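3.2 Materials and word lists
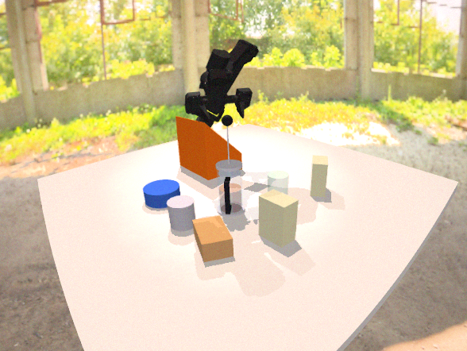 Figure 2. Rendered tabletop with an orange wedge, cylinders and rectangular blocks.

Object naming was run before the memory task, same order for everyone. Speakers typed a name for each item in their own words, no list to pick from. Answers kept as typed except for case and stray spaces. Spelling slips were left in at this stage and merged later (see 3.4).

Two groups. Group A came through the Endov panel, group B through posters at Busport and word of mouth. Total more than 200 speakers after exclusions. Exclusions were mostly people who left the session half way or gave the same word to every item. We did not screen for second languages in August, which in hindsight we should of done; the later wave has a short language history form and the results for both waves are reported seperately in 4.1.

Names fell into 3 broad types: shape words (block, wedge, tube), use words (doorstop, cup, stand) and likeness words, where the speaker says what the thing resembles (cheese, candle, brick). Likeness words were the hard ones. "Cheese" is a shape word for some people and a joke for others, and the coders split on it for two rounds. Final rule: if the same speaker gives a likeness word with "like a" or "kind of", code as likeness. Bare noun, code by the dictionary sense. Not perfect. Agreement was fine after that.

Adjectives coded on their own line. Color came first far more often than size in both groups, same direction as the Nkuna word lists, though those were collected in speech and ours were typed, so the comparison is loose. Typed names are shorter. People drop articles, drop "the one that", and rarely repair.

Delay between naming and recall was 7 days for everyone. Reminders went out through Classka the evening before. In recall, speakers saw their own earlier names mixed with names from 2 other speakers and marked which were theirs. No feedback given. A late answer counted as a miss in the main analysis; Appendix B has the version with late answers dropped, pattern is the same.

One open point is plural names. Several speakers wrote "blocks" for a single item, probably carrying over from the item before it. Coded as singular.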